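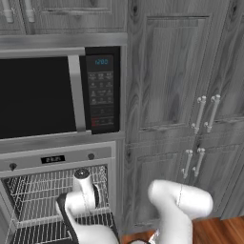 Search products, styles, item numbers Go

How to Plan, Order and Maintain a Perpetual Plaque

June | By the Harkstead Recognition Office

Posted in: Guides & Instructions, Plaques, Engraving

A perpetual plaque carries one permanent heading and a set of small plates that are engraved and added over time, usually one for each year or each award period. It suits any honor that will be given again under the same name: employee of the year, a scholarship, a club championship, a safety award. These instructions cover the planning of a new plaque, the preparation of the inscription, the first order, and the update orders that follow.

Before You Begin

Please have the following settled before you choose a style:

- The exact name of the award, as it appears in your bylaws, handbook or program
- The full legal or customary name of your organization
- How often the award is given, and whether it can be shared
- A list of past recipients, if they are to be included
- The wall or case where the plaque will be displayed, with its measurements
- The name of the office or position that will place future orders

The last item is often overlooked. Individual staff members change, and a plaque may be in use for decades. We recommend that the account be opened under a position or department, with a shared mailing address, so that the engraving record can be found by whoever next holds the post.

Step 1. Work Out How Many Plates You Need

Count the past recipients you intend to list, then add the number of awards you expect to give in the years ahead. An annual award with no past recipients will fill a plaque slowly. A monthly award will fill one quickly: a board with 36 plates lasts three years on a monthly schedule. The same board would serve an annual award for more than a generation.

If the award can be shared, decide now whether two recipients will appear on one plate or on two. Either method is acceptable. Changing the method partway through leaves the board uneven and makes the remaining space harder to predict.

Organizations marking a long history sometimes ask for 50 plates or more on a single board. This can be done, but the individual plates become small and the lettering must be reduced to match. Two matching boards hung side by side are generally easier to read, and the second may be ordered when the first is nearly full. Keep in mind that wood finishes vary from one production run to the next. If an exact match is important, order both boards together and store the second one flat, in its original wrapping.

Step 2. Choose the Board and the Plate Finish

The Burkard series is our standard perpetual plaque. It has a flat face, a beveled edge and a rectangular header plate. The Fuentealba series has an arched top and a wider header, and is the better choice when a seal or crest must be shown at a legible size.

Plates in both series are offered in black brass with gold lettering, satin brass with black lettering, and satin silver with black lettering. Black plates give the strongest contrast and are recommended for hallways and lobbies where light is limited. Satin silver reads well under direct lighting – for example, inside a display case – and shows fewer fingerprints.

All plates on a board should share the same finish. A single plate in a different finish will be taken by most viewers as an error, even when it was intended as a distinction. If one recipient deserves additional mention, use the wording on the plate to convey it.

Step 3. Write the Header

The header is permanent. Once it has been engraved and mounted, it can be changed only by replacing the entire header plate, so it should contain nothing that is likely to go out of date. Leave out the following:

- The name of a current president, director or principal
- A slogan or campaign theme
- A street address
- Phrases such as "first annual"

A sound header states the organization, the award and, if desired, one line on the purpose of the award. The order below is customary:

Organization name
Name of award
Presented in recognition of (purpose)

If the award honors an individual, confirm the form of the name with the family or the estate before the order is placed. Middle initials, generational suffixes and military ranks are the details most often corrected after delivery.

Step 4. Set a Pattern for the Small Plates

Decide on one pattern and keep to it for the life of the plaque. Most organizations use two lines, with the recipient on the first and the year on the second. Others reverse the two. A third line for a department, school or team is possible on the larger plates.

Each line on a standard small plate holds up to 22 characters, including spaces and punctuation. Names longer than this will be set in a narrower typeface or divided between two lines. We do not shorten a name without written permission. If you would prefer an initial in place of a full first or middle name, please state it on the order form.

The following points should be written down and kept with your records:

1. Whether names appear in all capitals or in capitals and lowercase
2. Whether middle names or initials are used
3. Whether titles and degrees are shown
4. Whether the year stands alone or as a span, as with a school year
5. The order of the names when an award is shared

Capitals and lowercase are easier to read at small sizes and handle names with internal capitals correctly. All capitals give a more formal appearance. Accent marks and other diacritics can be engraved in either style at no charge, but they must be present in the text you submit.

Step 5. Prepare the Artwork

A logo or seal may be placed on the header. Send a vector file whenever one is available. Images taken from a website or copied out of a letterhead are seldom large enough to engrave cleanly, and fine lines may fill in or disappear.

Artwork should be solid black on white, with no shading, gradients or shadows. If your seal contains small text around its border, print it at the size it will be engraved and check that the words can be read at arm's length. Where they cannot, ask your communications office for the simplified version of the seal. Many institutions maintain one for this purpose.

Please confirm that you are authorized to use any mark you submit. National associations and franchise organizations commonly require approval before their emblems are reproduced on awards, even by a local chapter.

Step 6. Submit the Order

Complete Form 1077, Perpetual Plaque Order, and attach the artwork and the list of names. Names should be supplied as typed text in a spreadsheet or document. We cannot accept handwritten lists or photographs of an existing plaque as the sole source of spelling.

List the names in the order in which the plates should be mounted. Plates are filled from the top left, down each column, unless the form states otherwise. Blank plates are mounted in the unused positions so that the board looks complete on the day it is hung.

Step 7. Review the Proof

A proof will be sent by email before engraving begins. It shows the header, the artwork and every small plate at its true proportions. Engraving does not start until the proof has been approved in writing.

We suggest that two people review the proof separately. One should compare each name with the original records, and the other should read only for layout, dates and punctuation. Reading the list from the last name to the first is a useful method for catching misspellings.

Corrections at the proof stage are free of charge. Errors found after approval are treated as new plates and billed at the update rate.

Step 8. Hang the Plaque

Plaques in both series are supplied with keyhole slots on the back. Larger boards have two slots and require two screws set level with each other. Use anchors suited to the wall, and place the center of the board at or slightly below eye level. Avoid positions in direct sun and positions directly above a radiator or heating vent, as both can dull the finish.

Ordering Update Plates

When the next recipient has been chosen, send the name and the year together with your engraving record number, which is printed on a label on the back of the board. The plaque itself does not need to be returned. The new plate will be engraved in the typeface and size on file and shipped with adhesive already applied.

To replace a blank plate:

1. Lay the plaque face up on a soft cloth.
2. Lift one corner of the blank with a thin plastic blade. Do not use a metal tool.
3. Remove the remaining adhesive with a dry cloth.
4. Peel the backing from the new plate and align it with its neighbors before pressing down.
5. Apply firm, even pressure for a full minute.

Plates attached with pins are removed by easing each pin upward – keep the pins, as they are used again with the new plate.

Care and Cleaning

Dust the board with a soft, dry cloth. Fingerprints on metal plates may be removed with a cloth very lightly dampened with water and dried at once. Brass polish, glass cleaner and furniture spray should not be used. The plates have a clear protective coating, and these products will cloud it or lift the color from the lettering.

If a plate becomes scratched or discolored, a replacement can be made from the engraving record. Please provide the recipient's name and the year as they appear on the board, and note whether the plate is held by adhesive or by pins.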